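Startseite > Essen & Trinken > Lokale

Drucken | Als E-Mail versenden
Lesezeit: 3 Minuten

Neues Lokal in der alten Wäscherei: "Oltano" kocht ab Dezember auch abends

Das Warten hat ein Ende. In der früheren Wäscherei Mayrhofer wird wieder gearbeitet, diesmal am Herd. Das "Oltano" hat seit einigen Wochen mittags offen, ab Dezember kommt der Abend dazu. Wirtin ist Souad Abou Zeid, in der Küche steht Valeriano Cabello. Beide kennen sich aus der Kantine im Stundden-Haus, die im Frühjahr zugesperrt hat.

Wir waren zweimal dort. Einmal angemeldet, einmal nicht. Beim zweiten Mal kein Tisch, dafür ein Platz an der Theke, und der war eigentlich der bessere.

Die Karte ist kurz. Mittags zwei Suppen, drei Hauptgerichte, dazu Brot aus dem eigenen Ofen. Die Linsensuppe kommt mit viel Zitrone und einem Klecks Joghurt, kräftig, nicht zu dick. Danach geschmortes Lamm mit Quitten: Fleisch weich, Soße dunkel und eine Spur zu süß. Das Huhn mit Safranreis war am ersten Tag trocken, am zweiten tadellos. Gemüseteller mit gebackenem Karfiol und Sesam, davon hätten wir gern noch einen bestellt. War aber aus.

Das Mittagsmenü kostet 16 Euro, Suppe und Hauptgang. Getränke extra. Wer nur Suppe will, bekommt nur Suppe, mit Brot, und wird nicht schief angeschaut.
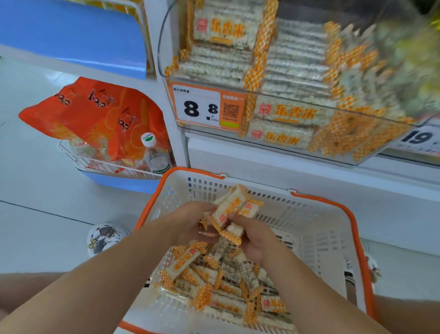
Am Abend soll es dann kleine Teller zum Teilen geben. Cabello will mit gegrillten Sardinen, gefülltem Mangold und einem Reisgericht aus der Pfanne anfangen, letzteres für mindestens zwei Personen. "Ich koche, was ich selber nach der Arbeit essen will", sagt er. Eine gedruckte Abendkarte gibt es noch nicht, die Gerichte kommen auf eine Tafel neben der Küchentür. Vorbestellen kann man nur den Reis, und zwar bis 10 Uhr am selben Tag.

Zum Nachtisch probiert: Grießkuchen mit Orangenblüte, saftig, gut. Und eine Mandelcreme, die an beiden Tagen zu kalt auf den Tisch kam. Die Nachspeisen macht Meriem Amrani, vormittags, bevor die Küche voll wird. Für den Abend plant sie einen Feigenkuchen und ein Sorbet aus Granatapfel.

Vom alten Betrieb ist einiges geblieben. Die Fliesen an der Rückwand, die breite Schiebetür zum Hof, der Schriftzug Mayrhofer über dem Eingang. Abou Zeid wollte ihn nicht abnehmen lassen, "die Leute sagen eh alle noch, sie gehen zum Mayrhofer". Umgebaut wurde seit dem Frühjahr, neu sind Küche, Lüftung und WC. Drinnen ist es laut, wenn alles besetzt ist. Wer reden will, nimmt den Ecktisch hinten oder kommt nach halb zwei.

Auf der Weinkarte acht offene Weine, mehr Weiß als Rot. Ausgesucht hat sie Kristine Sebastian, die auch den Service leitet. Der Rote, den wir zum Lamm hatten, war in Ordnung, zu warm eingeschenkt. Hausgemachte Minzlimonade gibts auch, die ist nicht süß und wird im Krug serviert. Kaffee stark, Tee frisch aufgebrüht.

Bedient wird flott. Am ersten Tag stand die Suppe nach wenigen Minuten da, am zweiten wurde eine Bestellung vergessen, es gab eine Entschuldigung und einen Tee aufs Haus. Kann passieren, das Team ist neu.

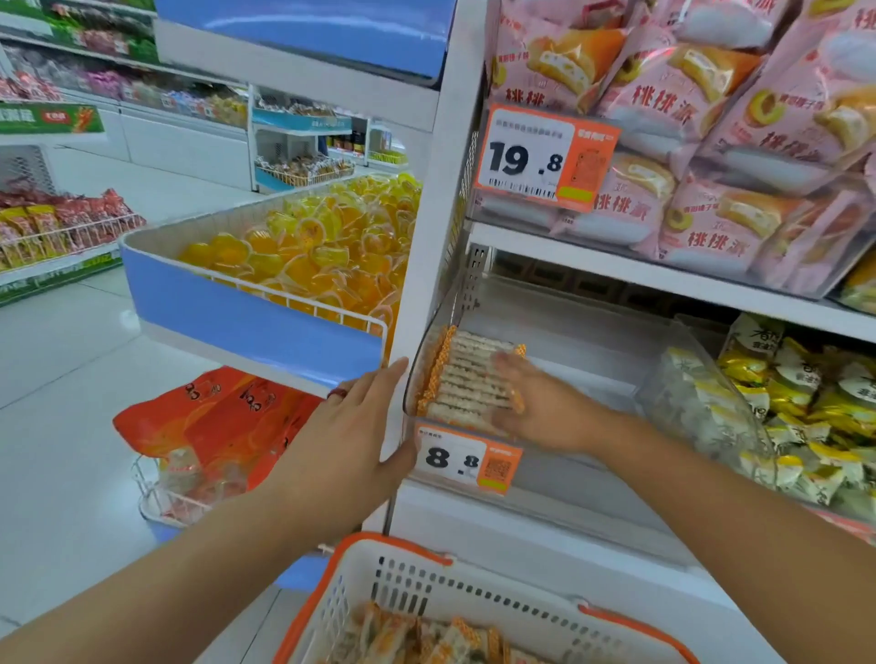
Abendbetrieb und Reservierung

Gekocht wird ab Dezember von 18 bis 22 Uhr, mittags bleibt es bei 11.30 bis 14.30 Uhr. Zum Auftakt gibt es an einem Abend ein langes Menü für 100 Gäste, verteilt auf Lokal und Hof. Im Hof wird geheizt, eine warme Jacke schadet trotzdem nicht. Musik macht Taha Abdel Rahman, Oud und Gesang, ohne Verstärker. Karten direkt im Lokal, so lange der Vorrat reicht. Der genaue Termin wird noch an der Tür ausgehängt.

Reservierungen für den Abend nimmt das "Oltano" ab sofort entgegen, am besten persönlich oder telefonisch während der Mittagszeit. Größere Runden bitte früh melden. Für Feiern lässt sich der Ecktisch mit dem Nebentisch zusammenschieben.

Bezahlt werden kann bar und mit Karte. Zugang über den Hof ist stufenlos, vorne eine Stufe. Parkplätze gibt es in der Gasse kaum, die Buslinie 149 hält gleich gegenüber.

Auch am Brot wird noch gearbeitet. Cabello testet gerade ein Fladenbrot mit Kümmel, das es demnächst zum mitnehmen geben soll, verkauft wird es dann an der Theke, solange die Küche offen hat.

Schlagwörter: Lokaleröffnung, Mittagstisch, Neu in der Stadt

Drucken | Als E-Mail versenden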